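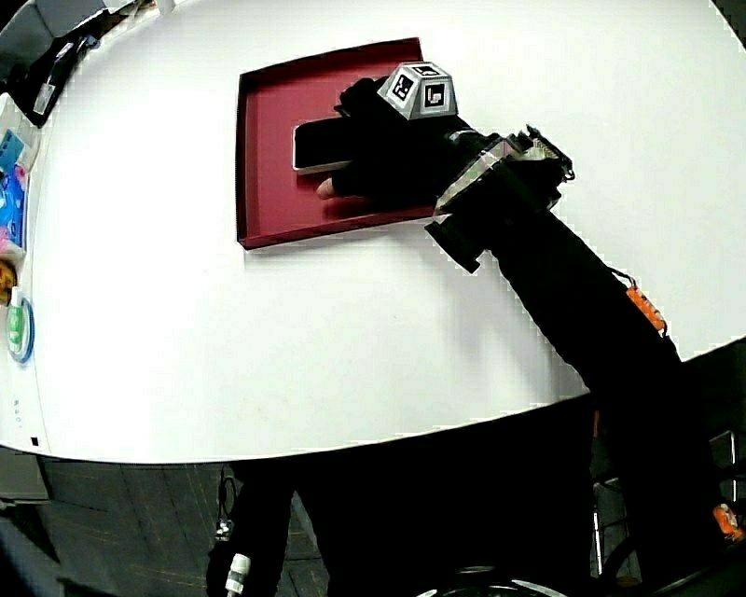 Figure 6. Phone and tray task, gloved hand with marker block.

6. Recording Hand Demonstrations

6.1 Scope
This section applies to tabletop pick-and-place tasks recorded with the Kanance wrist unit and the Clamar recording software. Operators must complete Section 5 (Camera Alignment) before starting. One full task set consists of 500 accepted demonstrations.

6.2 Preparing the Station
1. Place the tray on the white table, at least 210 mm from the nearest table edge.
2. Put on the glove and sleeve. Fasten the wrist straps until the unit no longer turns on the arm.
3. Check that the marker block is seated firmly on the back of the hand.
4. Start Clamar and select the task name from the list. Do not type a new name.
5. Hold the hand still over the table until the tracking indicator turns green.

Caution: Do not pull on the small cables at the wrist. Damaged cables must be replaced by the station lead. 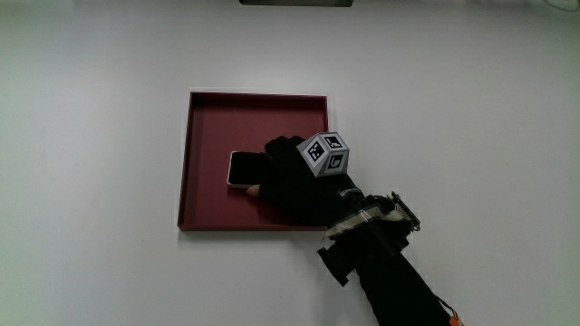

6.3 Keeping the Marker in View
Clamar calculates the position of the hand from the printed patterns on the marker block, and a demonstration is accepted only if tracking is held from start to finish. One readable face is enough for a position, but two or more give a steadier result. With the hand resting on the phone and the block tilted, three faces are turned toward the overhead camera, and operators should aim for a similar wrist angle when they make contact with the object. If the indicator turns amber during a motion, finish the motion at normal speed and mark the demonstration for review.

6.4 Recording a Demonstration
1. Move the hand outside the tray and press Record.
2. Reach for the object at an even, natural speed.
3. Grasp the object and complete the motion listed on the task card.
4. Withdraw the hand and press Stop. The limit for one demonstration is 62 seconds.
5. Accept or reject the recording before moving the tray.

Note: Failed grasps are to be kept and labeled "Retry." They are used in training the Samuel model and should not be deleted.
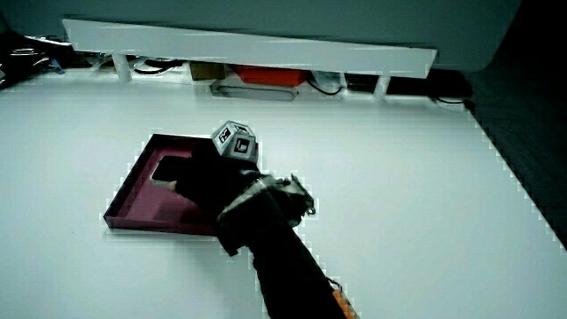
6.5 Varying the Starting Position
Turn or shift the tray after every ten accepted demonstrations. The phone should also be placed differently within the tray each time. Changes to lighting and camera height are not permitted within a task set.

6.6 Closing the Session
1. Select Close Session and wait for the file check to finish.
2. Transfer the session folder to Prikeo storage.
3. Enter the number of accepted and rejected recordings in the station log.

If the file check stops with error 862, leave the software open and refer to Section 9.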